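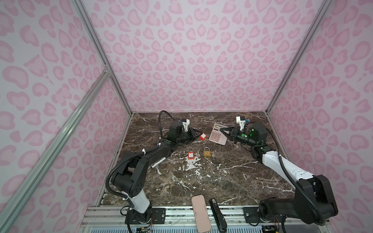 Two robot arms over a dark marble tabletop, with pink leopard print on the walls.

Skostis Rules Doubles

Skostis rules doubles is a way of playing doubles tennis that I grew up with at the Plandon courts, and it's still the version I'd pick if you gave me a free evening and three friends. It's ordinary tennis for the most part. The court is the same, the lines are the same, and you can bring whatever racket you like. What changes is the scoring and who gets to serve.

Scoring

A set is a race to 27 points, and you have to win by 2. There are no games and no deuces, so every point is just a point (I love this, my brother can't stand it). The serve moves to the other team after every second point, a bit like table tennis, and partners swap serving duty each time it comes back to them. You do lose track in the beginning! Most of us call the score out loud before each serve, server's side first, and if there's an argument you go back to the last score everyone agrees on.

Serving

You get one serve. A let is played over, but a fault is a lost point, so people who hit huge first serves tend to calm down pretty fast. I've always had a soft, spinny second serve and nothing else, so this suits me fine. Receivers can switch sides between points as long as they do it before the server bounces the ball — in standard doubles you're stuck on your side for the whole set, and I still forget that when I play a regular league match.

The Indetti variation

Over at the Indetti club they play to 10 with no win-by-2, and they let the receiving team choose which partner takes the last point. It makes for very short sets, and a rainy day won't ruin your whole schedule. I find it a little too jumpy, but I've had some great evenings there and the clubhouse soup is excellent.

Tournaments

The main event is the Thoroddsen Cup, played every October at Plandon on the hard courts. It takes 8 pairs, drawn out of a hat, and matches are best of three sets until the final, which is best of five. Mixed pairs, men's pairs and women's pairs all go into the same draw. There's no seeding, so the two best teams can easily meet in the first round, and people grumble about it every single year. The first match starts at nine in the morning and the final is usually under the lights.

Equipment

Regular tennis balls, changed after each set in the Cup and whenever they go flat the rest of the year. At Plandon the scoreboards are the flip kind and only go up to 30, so a long set that runs past that gets finished in chalk on the back fence post.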